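# Shoe shelf in a narrow hallway keeps sagging and smells by December

Posted in Home & Storage by **Nokuthula Sibiya**

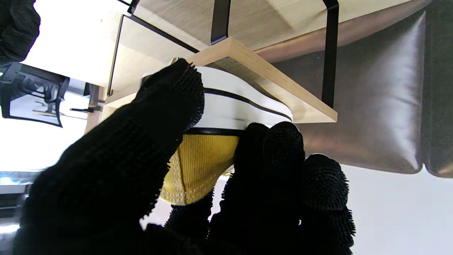
We moved into a ground floor apartment in Florkport in the spring and the front hallway is very narrow. There is no closet by the door. I bought a shelf unit from Makhubela to hold everyone's shoes, and it is the light wood kind, with the white-soled shoe with the thin black stripe up against it. I like how it looks, but I have two problems with it and I would like to sort both out before the weather gets bad.

The first problem is sag. The unit is 30 inches wide and the middle board has started to dip. It isn't bad yet. If I put a straight edge across the front I can see daylight under it in the center. We keep boots on that board because the kids can reach it. The boards sit on metal pins and there is nothing holding them up in the middle. I turned the board over once already and it went flat for a while and then started going the other way.

The second problem is the smell. There is no vent in the hallway and the front door is the only thing that lets air in. By December everyone's shoes come in damp and the whole hallway smells like a locker room. I have tried baking soda in a dish. It helped a little, and then the dish got kicked over and I was vacuuming baking soda out of the baseboards for a week. I have also tried the scented sachets, and now it smells like damp shoes and lavender.

I rent, so I would prefer not to drill into the wall. The unit itself is mine and I can do what I want to it. I have a drill, a hand saw and a tube of wood glue. I don't have a table saw or anywhere to put one.

What would you do about the board? And is there anything that works on the smell other than leaving the shoes outside? We share the porch with the upstairs neighbors and they have already asked us once to keep it clear.

---

**shelfpin_dale**

For the board, glue a strip of wood along the underside at the front edge. You want something like a 1x2, set on edge so the tall side is vertical. A strip laid flat does very little. Set on edge it will stiffen the board a lot more than you would expect from such a small piece.

How I would do it:

1. Take the board out and lay it on the floor with the dip facing down, so the middle touches and the ends are up.
2. Put some weight on the ends until it is flat. Paint cans work, or a stack of books.
3. Cut the strip a little shorter than the board so it clears the pins at both ends. Dry fit it first. I have forgotten this and had to chisel the end off a glued strip.
4. Sand the underside where the strip goes. If there is any finish on it the glue will only stick to the finish.
5. Glue it and clamp it. If you don't have clamps, use screws from the strip up into the board. Check the length of the screws twice. You don't want points coming through where you put your shoes.
6. Leave it overnight before you load it.

You lose an inch and a half of height on the shelf below, at the front. That matters for boots and not much for sneakers, so if the board below is where the tall boots go, move the pins down a row first.

If you want it even stiffer, put a second strip along the back. At 30 inches I don't think you need it unless those boots are very heavy.

Turning the board over does work for a while, but you have to keep doing it. Most shelf boards will creep under a steady load whichever way up they are.

I can't help you with the smell. We leave ours in the garage.

---

**marshroad_tenant**

just put the boots on the bottom. problem solved

also get a Lirno tray, my sister has one

---

**Pat in Skulleck**

The strip advice above is good and I would follow it. I'll try to answer the other half.

The smell comes from shoes being put away damp, so anything you set next to them afterward is only covering it up. What changed it for us was having a place for wet shoes that is separate from the place for dry shoes. We have a rubber boot tray just inside the door with a wire cooling rack in it, the kind you use for cookies. Wet shoes go on the rack so the soles are off the tray and the water drips through. They stay there overnight and go on the shelf in the morning. It took some nagging to get the household used to it.

Things that helped, in the order I would try them:

- Pull the insoles out of anything wet. The insole holds most of the water and dries much faster on its own.
- Stuff wet boots with newspaper for an hour, then take it out and put in fresh paper. People leave the first batch in all night, and by then it is just wet paper inside a boot.
- Run a small fan on low, pointed along the floor. Ours runs from dinner until bedtime. Keep the cord away from the tray.
- Wash whatever can be washed. Check the label, and air dry it. I ruined a pair of running shoes in the dryer when the glue let go at the toe.

If you have a back panel on that unit and it comes off, consider taking it off so air can get behind the shoes. Look at how it is attached before you do. On some units the back panel is what keeps the whole thing from leaning, and if yours is nailed all the way around I would leave it alone. You could drill a row of one inch holes in it instead.

For the baking soda, put it in an old sock and tie the top. It can get kicked all day long and you won't be vacuuming. Swap it out every month or so.

I also bought a dehumidifier, the small 500 ml kind. It fills up slowly and I am not sure it does much in a hallway with a door that opens thirteen times a day. I wouldn't start there.

---

**Nokuthula Sibiya**

Thank you. I picked up a 1x2 and cut it with the hand saw, and it is gluing now with 3 paint cans on top. The back panel is nailed all the way around, so I will do the holes. I had a cooling rack I never use and it fits a tray we already had.

@marshroad_tenant the bottom shelf is where the cat sleeps.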